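Furnix for Shops – Frequently Asked Questions

Does the app work without an internet connection?
Yes. Stock counts and orders are saved on the device and sent to the server the next time it connects. Photos wait until you are on wi-fi unless you change this under Settings.

Which devices can I use?
Any phone or tablet running Android 9 or later. The iPad version is still in testing with the Wovham store and will be opened to other customers when that finishes.

How many products can I load?
The standard plan holds 4000 product lines. Archived lines don't count towards the limit.
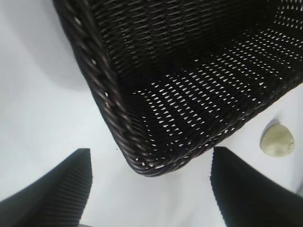

Haruna Uchida

Can I import my old spreadsheet?
Yes, as a CSV file. Column headings must match our template, and product names are cut at 80 characters. If the import stops, the error log gives the row number – fix that row and upload the file again.

Can staff have separate logins?
Each plan includes 26 logins. The account owner sets who can edit prices and who can only view them.

What happened to the old colour labels?
They were replaced by tags in the January update. Existing labels were converted, and you can rename them at any time.

How do I cancel?
Go to Account, then Plan, then Cancel. Your data can be downloaded until the end of the billing period.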